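A charging spot that stays tidy

I love a job that takes five minutes and pays you back every evening, and sorting out where the phones get charged is one of my favourites! Pick one flat surface, keep it for charging only, and clear off the post, the keys and the pens before you start.

Put the power strip where you can reach the switches without stretching. Then look at your cables. Over 300 cm is far too long for a tabletop (I had one of those for years, it got everywhere), and something near the 40 cm mark suits a small shelf beautifully.

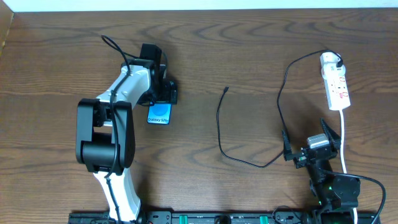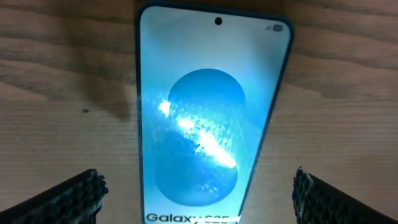

Glass screens want a wipe while you're at it, and a barely damp microfibre cloth does the job. Tilt your head until the overhead light makes a streak across the glass, as it does over the two blue circles on the wallpaper in the second picture, because specks you'd never spot straight on show up in that bright patch. Switch the screen off for the wiping itself! Small circles first, then one long stroke from top to bottom, and finish with a dry corner of the cloth.

Wooden tops like a quick dust too, going with the grain. Boonmee Thepsuriya from Plevach wrote in to suggest a bulldog clip on the table edge to stop the loose end of the cable sliding off the back. I tried it last September and it's still there. Pad the jaws with a scrap of felt so they don't mark the wood.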